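4. What stays on the bed

4.1 Why we looked at beds

Most work on household clutter starts in the kitchen or the hall. Beds get treated as a sleeping surface that is either made or not made, and the survey forms we inherited had one tick box for it. We think that misses a lot. In small rented rooms the bed is the biggest flat surface there is, and it does the job of a table, a chair and a shelf for most of the waking day. Section 3 gave the room counts. This section is about the objects themselves, where on the bed they end up, and what that means for anybody writing down tidying rules.

The material is the Forelberg set: 1,148 bed records, 1,119 of them usable after we threw out doubles and records with no room code. Coding was done by two people working apart and then compared on a Saturday, all day, with a lot of arguing over what counts as a "cloth." First round of labels was by Tirta Nugroho, and most of the category names below are still his.

4.2 Categories

We ended up with eight object groups. Clothing and other loose cloth. Phones and tablets. Cables and cords. Soft toys. Paper, incl. books. Food and dishes. Bags. Everything else. An earlier version split clothing into clean and worn but this can't be judged by looking, and agreement between coders was poor, so we dropped the split. Pillows, sheets and blankets are bedding and not counted as objects, even when they are on the floor. A towel is an object. A folded blanket at the foot was argued about and went to bedding.

For unclear cloth the rule was to code it at the general level and move on. A bunched-up thing that may be a shirt or may be a towel is "cloth, unspecified." Coders wanted to guess. We asked them not to, and the guesses that slipped in were changed back in the second pass.

4.3 Zones

The Zomalness scheme divides a bed into head, middle and foot. We kept that and added left and right, taken from the foot end looking toward the headboard. Where the headboard could not be found at all the record was coded head/foot unknown, which applied to 99 records, mostly mattresses on the floor.

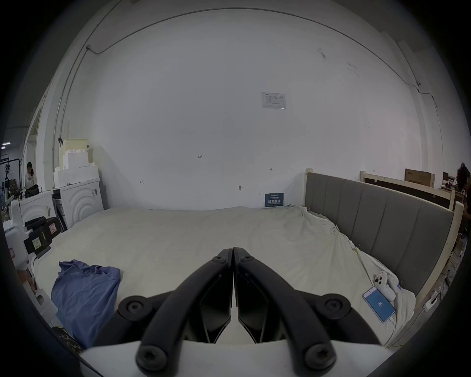
Figure 4. Objects on a bed with rumpled sheet.

Head-end placement is the strongest habit in the set, and it is nearly all small things. Phones go there, and whatever is attached to the phone goes there too, or at least one end of it does. Soft toys same. Larger soft items get dropped farther out, on whichever side is free, and stay bunched. Figure 4 has both patterns on one bed: the phone and a small white plush sit near the headboard on the right, with the blue cloth crumpled over on the left. The white cable running across the sheet is coded with the phone and gets no zone of its own, while the yellow-green cord trailing down toward the lower right is coded seperately, being a cord we can't tie to anything. Cord length was not measured. In hindsight we should have noted how many zones each one crosses, a long cord is more of a problem for making a bed than a big object is.

The right/left difference is weaker than we hoped. Beds pushed against a wall on one side have most of their objects on the wall side, which is no surprise to anyone who sleeps in one. Free-standing beds show no side preference we would want to defend.

4.4 Resting and stored

Ferreira coding (see 2.2) asks whether an object is resting or stored. Resting means it will be picked up again soon by the person who put it down. Stored means the bed is where it lives. Good idea on paper. On beds we found it hard to apply from a single view, and we report it only for records that had a note from the resident. Soft toys were the clearest stored group in those notes. Residents said the toy lives at the pillow, it gets moved at night and put back in the morning, and a tidying rule that sends it to a shelf is simply wrong for them. Phones were the clearest resting group. Cables were split: many residents leave the charger on the bed all day and only the phone comes and goes.

Clothing was the messy one. Several residents had a third state, the thing worn once that is not going back in the closet and not going in the laundry either. We had no code for it. Pludus calls this "in rotation" and we would use that label if we were starting again.

4.5 Order of work

We asked residents to say out loud how they would clear the bed before making it. Answers were short. Cloth first, nearly always, all in one armful and onto a chair. Then the phone, usually into a pocket, unplugged or not depending on battery. The cable last, and often not at all: it gets flipped over the headboard side or pushed to the edge and the sheet is pulled straight under it. Toys were lifted, held in one hand while the other hand did the sheet, then put back. None of our written protocols had a step like that.

A rumpled sheet makes small items harder to find and the residents know it. Earbuds, hair ties and coins were the usual complaints. Their method is to shake the sheet from one corner, which works for the earbuds and is hard on a phone, so the phone has to be off first. That one ordering constraint came up more than any other and it's the one we carried into the rules in Section 5.

4.6 Limits

Rooms were all rented and mostly single occupancy. Most records are from December, so blankets are over-represented and fans hardly show up. Walls, hooks and things leaned behind the bed were outside the coding area and are not in the counts, altough residents clearly treat the strip between mattress and wall as storage. Under-bed storage was not recorded either.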